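Furnemgate data thread, 9 Jun 2020. Doing this between takes so excuse typing

1/ Target for this batch is 1,000 usable demos of packing and unpacking household bits. We're at 564 as of this morning. Usable is the word doing the work there

2/ For anyone new: person holds the grippers, does the task by hand, the camera on each one records it. Model learns from that. No arm needed at this stage, so you can collect in a bedroom or a shed or wherever

3/ Today is wrapped things and squashy things going in and out of a cardboard box. Both hands. One gripper on the wrapped bundle, the other busy with the mesh sponge

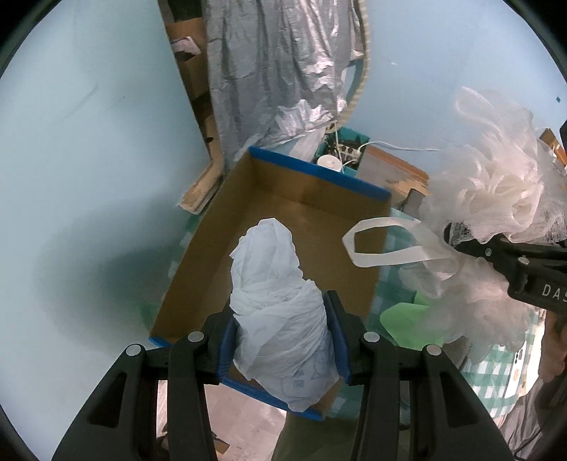
4/ Rule we settled on at Tunstall: close slowly, pause, then lift. If you snatch it the learner snatches it too, and it's worse at it than you are

5/ Film is horrid. It creases and catches the light, and the width estimate goes wandering. I now tag every wrapped item seperately so we can pull them out if the Brerera model sulks

6/ Threw away 13 takes before lunch. Mostly me. Wrong start pose, forgot to press record on the left, sneezed once

7/ Question from yesterday, why not tidy the background. Because the robot won't be living in a tidy background. Ranilley set was all clean white tables and the thing fell apart in the first real kitchen we tried

8/ Other half of the job, the view from the camera when the soft thing gets close. Big difference from a box or a tin

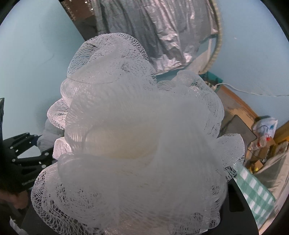

9/ Soft stuff is where I think the next 412 demos should go. Rigid objects we've more or less got, the curves have gone flat and adding more mugs does nothing. Occlusion is the bit I keep moaning about. With the bath sponge taking up most of the view like that, you get a gripper at the left edge, a bit of black plate through the netting, another plate lower right, a blurred bit of hand, and not much else for working out where the hands are. Needs more of exactly this, from more angles, not less

10/ Tried dropping those frames in the last training run. Policy got jumpy near contact. Put them back in, calmer. Small test, don't quote me

11/ Labels: please write "mesh sponge" and not "puff", "scrubby", "shower thing". I have found all of these in the spreadsheet. I wrote two of them

12/ Next up is towels, then bags with handles. Bags are going to be awful. Want the full set checked and split by September

13/ Battery going on the right hand one, back after tea. If you've got a good way of syncing two recordings without clapping at them, reply here pls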